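Pikerden
Kitchen & Table / Cups & Tumblers / Novelty

Wudberg Duck Ring Cup, cream
Item 372
In stock - ships from the Ostrowski warehouse

Three fat rings, one beak, one cup. The Wudberg Duck Ring Cup is cream all over except for a small orange bill on the top ring. Open at the top, for drinks, toothbrushes, pencils or whatever ends up in it.

Our buyers' notes

We try to write these pages after using the thing, and we don't always come around to liking it. I was not in favor of stocking this one. We have carried novelty cups before and most of them come back, usually in January, usually with the tape barely cut. A cup has one job, and the minute somebody turns it into an animal the job gets harder.

The maker's sheet calls it "a playful statement piece for modern hydration." I have read that line many times and I still couldn't tell you what it means. What you get is a cup in the shape of three swim rings piled up, with a beak. If that makes you smile, you have understood the product. If it doesn't, the plain tumblers are on the next page and they cost less. 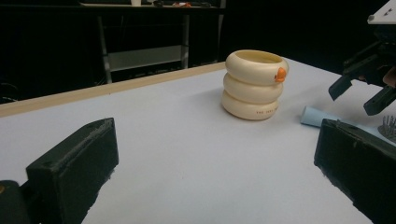 My first complaint was going to be the shape, and I'll stand by part of it. A stack of rings gives you grooves, and grooves collect things. Milk dries in there. Toothpaste certainly does. A cloth wrapped over a fingertip gets it out, but a sponge pushed around in a hurry will skate right over the top of the curves and leave the gunk where it was. Anyone who hates fiddly washing up should take that seriously.

The other half of the complaint didn't hold up so well. I assumed a rounded cup would be a pain to hold, and it's fine. Your fingers drop into the groove between two rings and stay put. My nephew, who loses his grip on most things, got through a whole breakfast with it. I would still not hand it to a toddler full of grape juice, and I'd be wary of any page that told you to.

Drinking from it is so-so. The rim is rounded and thick, and a thick rim dribbles if you tip it fast. Turn the cup so the beak is off to one side. We shouldn't have to write that down, but I poked myself in the cheek with it on the first morning, so there it is.

As a bathroom cup it does better. Toothbrushes lean wherever they like in a wide opening, and some people can't stand that, but it's easy to get your hand in and wipe it out. It also sits well on a desk with pens in it. That's how mine has ended up, and I haven't sent it back.

What the box says, and what we say

Box: "Fits every lifestyle." No comment.

Box: "Dishwasher friendly." The leaflet inside says top rack only. Follow the leaflet. We ran ours through 11 times up top and saw no change, and we did not try the bottom rack because we only had the one.

Box: "Stackable." It looks stacked. That is a different thing. Two of these will not nest, and setting one on top of the other is asking for trouble. Allow shelf space for each.

Box: "Collect the whole flock!" There is one duck. We asked.

The maker also says the beak passed 3000 pulls on a test rig. We haven't seen the report and we've asked for it twice. Ours has been tugged hard by two adults and stayed on, so take that for what it's worth.

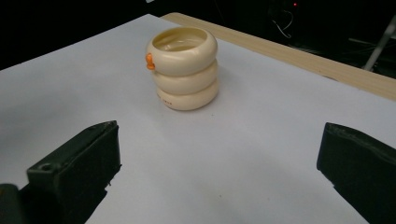 Notes by Hazel Delacroix, kitchen and table buyer
Page last checked Tue 14 December

A word on color. "Cream" covers a lot of ground in this business. This one is a pale ivory, and it will look yellowish next to bright white tile. If you want it to match a white sink exactly, it won't. The outside has small printing low down on the bottom ring. I'd have left it off, but you can turn that side to the wall.

Coffee and tea: the leaflet says nothing over warm, and I'd hold to that. This is a plastic cup, and I don't see the point of finding out the hard way. Don't microwave it either. We get asked about that with every single cup we sell, including the ones with metal on them.

The gift box

The cup comes in an Ondotik carton with a window. It's a decent carton, stiffer than it needs to be, and it adds to the price. From June we hope to offer the cup without it. Consolacion Ignacio on our returns desk would like me to add that an opened carton is fine for a return, but a missing one means we can't resell the cup as new, and the refund is lower.

Returns so far

We have sold 87. Four came back. Two customers had expected a set, one thought it was bigger, and one wrote only "no." That's fewer than I predicted, and I've been reminded of my prediction at work more than I'd like.

Who should skip it

Anyone who wants a large drink. Anyone with a narrow shelf. Anyone buying for a person who has already said they own enough cups - they meant it.

Details

Color: cream, orange beak
Material: plastic
Cleaning: top rack or by hand, get into the grooves
Microwave: no
Lid: none, and none planned
Sold: singly, boxed
Returns: 30 days, with carton for full refund

Customers also looked at
Wudberg Plain Tumbler, cream
Pikerden Toothbrush Stand
Bottle brush, narrow head (buy this one if you buy the duck)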